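Speaker notes: What the arms changed at Tosberg
Halima Okafor, shift lead, packing and returns 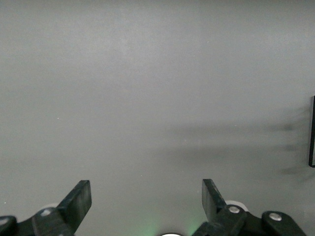 Start with who I am. Eleven years on the floor, the last 4 as shift lead. I don't program anything. Hussam Srour does that and he'll take the technical questions after me.

Slide 2. The job before. Returns came in on carts, one person opened, checked, sorted and logged. Most of the day was lifting and turning small items at a bench. 636 returns on a normal day, 3312 in the worst week we had to log by hand. Pause here, people like to write those down.

Slide 3. What the arm does now. It picks the item up and puts it in the right tote. It does not decide whether a return is good. A person still does that. Say this twice -- the Ronex people always ask.

Slide 4. What changed for the crew.
Less reaching. Fewer sore wrists by the end of a shift, going by what people tell me at handover.
More standing and watching, and some of them hate it. Mention the stools.
New work: clearing a stuck pick, wiping down the fingers, checking that the screws on the linkages are tight. We put that on the start-of-shift sheet in October.
Breaks got harder. The line used to stop when people stopped. Now someone has to stay, so we rotate.

Slide 5. Pay and job titles. Be direct. We had two grades, now we have three. The Mevska site did it the other way and kept one grade. I don't know yet which is better.

Slide 6. Things I'd do differently.
Bring the night crew in before the install. They found out from a notice.
Train everyone on the stop button the first morning, including temps.
Leave the old bench up for a month. We took ours out too early and had to borrow one from Marar.

If there's time, tell the story about the mixed cart. If not, go straight to Hussam -- he needs 4 minutes to set up.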